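Search this site Go
Home | Code | Data | Visits | Contact
Posted by Jomar Sison, February

# maglaya-openday

Data card + notes from the kitchen open day at Wivmont. Rushed, will tidy later.

## What's in it

Teleop and autonomous runs, all in the demo kitchen, two arms. 21 episodes kept. Wrist cameras plus one head camera. Sleeves stayed on the wrists all day so expect a lot of black cloth in the wrist views.

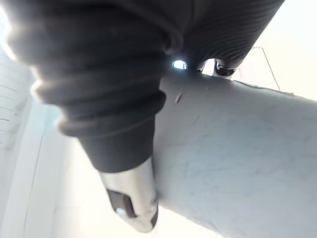
Wrist view, gripper finger right up against a pale curved surface.

## Tasks

- mug, dishwasher rack
- plate / bowl, drainer in the small sink
- free play (visitors shouting requests, mostly not labelled)

Janelle Dagdag ran the laptop, Reda Abdelaziz did the talking. Doors opened before we had finished calibrating, so first 2 episodes have a slightly off head camera. Left in. Filter on `calib_ok` if that bothers you.

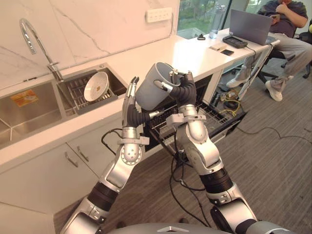

Timestamps are local, not UTC. Sorry. Conversion script is in `tools/`, needs the Jirard loader installed first. Frames are dropped here and there, roughly 200 in the whole set, listed in `dropped.csv`.

## Known problems

- task names not consistant ("rack" means two diffrent things, see above)
- no force data
- audio stripped, too many visitors talking

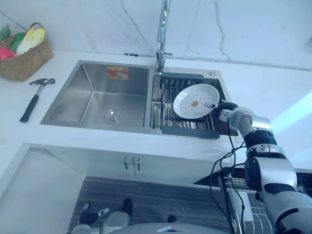
Cherry Mae Mangubat wrote in afterwards to ask for the failed grasps as well, saying the clean runs are no use to her without them. Fair. They're going in `failed/` next upload, same format.

Issues to the Jerberg tracker please, not email.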